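MEDIA RELEASE
For use from August

Claltano opens packing room in Findcombe for small makers

Findcombe – Claltano, the shared workshop company, is opening a packing room for small makers who send their goods by post. The room is at the back of the Findcombe workshop, on the ground floor, and members can use it from the first week of August. It is made for people who sell candles, ceramics, soap, printed cards and similar goods, and who until now have been packing their orders at the kitchen table.

The project was prepared over the winter together with Zolent, a packaging supplier which delivers the boxes and the paper filling. Members of the workshop were asked what they missed most when their business began to grow. Many of them answered that they did not need more space for making things. They needed a clean place where a box can stay open while they look for the right insert, and where no one has to clear everything away before dinner.

"When you pack at home, you pack between other things," says a spokesperson for Claltano. "You find the tape under the newspaper, and then the label has a spot of coffee on it. We wanted to give our members a table which is only for this work."

What the room offers

The packing room has separate bays, and each bay can be booked by the hour. The benches are kept free of stock. Boxes, paper and tape are stored on shelves in the corridor outside, where members take what they need and write it on the sheet beside the door. The cost of the materials is added to the monthly account.

Zolent supplies two box sizes at the beginning. The smaller one is meant for a single mug, a candle or a few bars of soap. The larger one is for a gift set or an order with several pieces. Both arrive flat and are folded by the person who packs. Members can buy them in bundles of 10, or in bundles of 100 at a lower price for each box. Members who have their own printed boxes are of course free to use these.

Light was a subject of long discussion. In the old storeroom there was one lamp in the middle of the ceiling, and a person standing at the bench always worked in their own shadow. The new lamps hang in a line over the front of the bays. The colour of the light is neutral, so that a maker who checks a glaze or a dyed ribbon before closing the box can see the true colour.

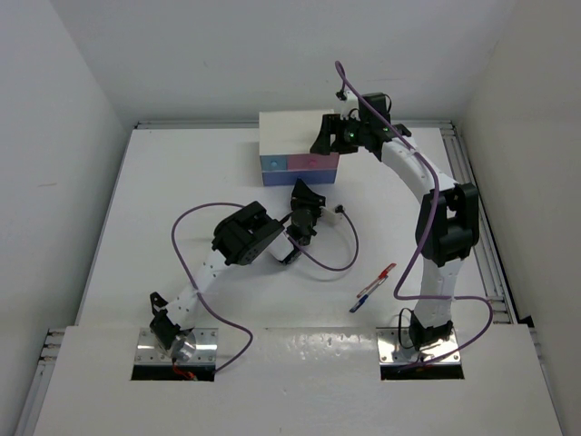
The surfaces were chosen to be easy to clean between one booking and the next. Cloths and a mild cleaning spray are kept on the shelf in the corridor, and we ask every member to wipe the table at the end of the hour. Candles and soap leave a thin film that is hard to notice, but it will mark a white box or a card if it is not removed. Sharp tools should be used only on a cutting mat. Mats can be borrowed at the front desk.

A short course for first-time senders

Together with the opening, Claltano will offer an evening course called First Parcel. It was developed with Takeda, a small studio that makes tableware and has been sending it by post for 10 years. The course takes two hours and is held in the packing room itself, in small groups, beginning at 6:30 pm.

The participants learn how to choose a box that leaves enough space for filling on every side, how to wrap a handle or a spout, and how to close the box so the tape holds on the corners. They also learn how to write a packing slip which the customer can understand. Each person should bring one item of their own, and it should be something that they really sell. In the trial evenings this was the part that the participants liked best. A teapot asks for other solutions than a set of greeting cards, and the group could look at each item together.

Takeda has also shared its own method of testing a packed box. The closed box is turned slowly onto each side and then shaken lightly beside the ear. If something moves, the box is opened again and more paper is added. It is a simple test and takes less than a minute – but according to the studio, it has saved many cups.

Less waste, fewer sizes

Claltano and Zolent decided together to begin with only two sizes. During the trial there were more, and members often took a box that was too large because it was the nearest one on the shelf. The result was a lot of paper filling and higher postage. With two sizes the choice is faster, and the shelves remain in better order. If members ask for another size in the first season, it will be considered.

Used boxes in good condition can be left on the lowest shelf in the corridor, and every member may take from there without charge. Old labels must be removed or fully covered before a box is used again. Paper filling can be returned too, if it is clean and dry.

Who can use the room

The packing room is open to all members of the Findcombe workshop. People who are not members can book a bay on a day pass, as long as there is a free one. Bookings are made at the front desk or by telephone, and a bay can be reserved for up to two hours at a time during the busy months before the holidays. Outside this period there is no limit.

Parcels that are ready can be left at the front desk until 4 pm for the daily collection. Parcels which come later will go with the collection on the next working day. Claltano does not sell postage, so labels must be bought and fixed to the box before it is handed over. There is a label printer at the desk for members who prefer not to print at home.

The first 100 members who book a bay will receive a starter bundle of 10 small boxes from Zolent. Places in the First Parcel course can be reserved now.

About Claltano

Claltano runs shared workshops for people who make things in small quantities. The Findcombe workshop has benches for woodwork, textiles and ceramics, a drying room, and now also the packing room. It welcomes beginners as well as established makers.

Media contact

Claltano press office, Findcombe workshop. Journalists who would like to visit the packing room or attend a course evening are asked to contact the front desk in advance, so that a bay can be kept free.

– End –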